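Sullus Facilities Support
Ticket: Stationery station, Hindport office, second floor
Category: Supplies and storage
Status: Resolved, monitoring until June
Opened by: Maxine Lockyer
Assigned to: Kirsty Rewi
Date opened: 16/04/2021

Reported issue

The requester states that the whiteboard erasers issued to the McKinnon room are not being returned to the stationery station in a consistent manner. Staff preparing the room have found erasers stacked on top of one another, placed felt side up, or left on the whiteboard itself. The requester asks for a fixed storage position and a written layout that can be checked without handling each item.

Initial review

The station is allotted 12 erasers from the Skollanmont order. They are the bone-shaped magnetic type with a felt underside. The order was placed as mixed colors, and the supplier does not guarantee an equal number of each. The requester had assumed that a color was missing from the set; the delivery note was checked and the quantity is correct.

Two positions were considered: directly on the mat, in two rows, or on the two-tier slatted shelf at the back of the station. Both use the same color order, so that one layout sheet can serve for either.

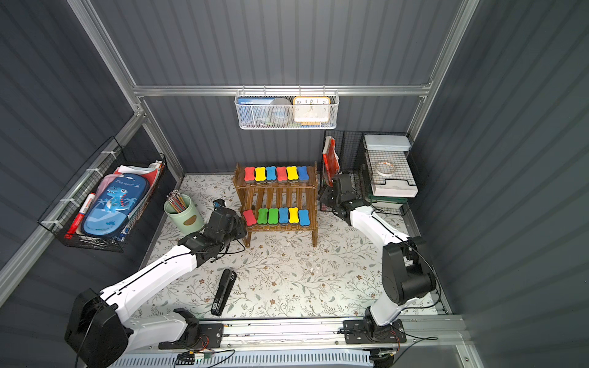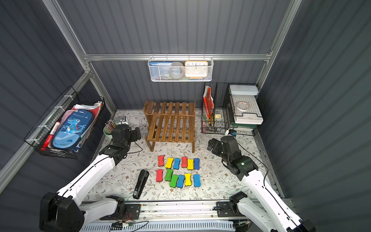 Erasers in two rows of six: on the shelf tiers (first picture) and on the mat in front of the shelf (second picture).

Findings

1. The mat position is easy to reach but takes up the space needed for the stapler and the pencil cup. One of the green erasers was also out of line with its row, and this is likely to recur where there is no edge to set the items against.

2. The shelf position keeps both rows together and leaves the mat free. Six erasers fit on each tier.

3. The magnets have no bearing on the choice, as the shelf is wooden. Erasers should be set down flat with the felt facing the slats.

Resolution

The shelf is adopted as the standard position. The top tier is to read, from the left, red, yellow, blue, red, yellow, blue. The lower tier is to read red, green, green, blue, yellow, blue. Please return erasers to the tier from which they were taken.

The hanging basket on the back wall — book, round gray item and orange clock — is outside this ticket and should be left as it is. The black basket on the left wall is likewise unchanged.

Requester response

M. Lockyer accepts the shelf position and asks whether replacement erasers may be ordered in a single color. K. Rewi advises that replacements are supplied in mixed boxes of 50 only, and that a request for single colors has been passed to Purchasing under a separate ticket.

Next action

K. Rewi to post the layout sheet at the station and review the arrangement in June.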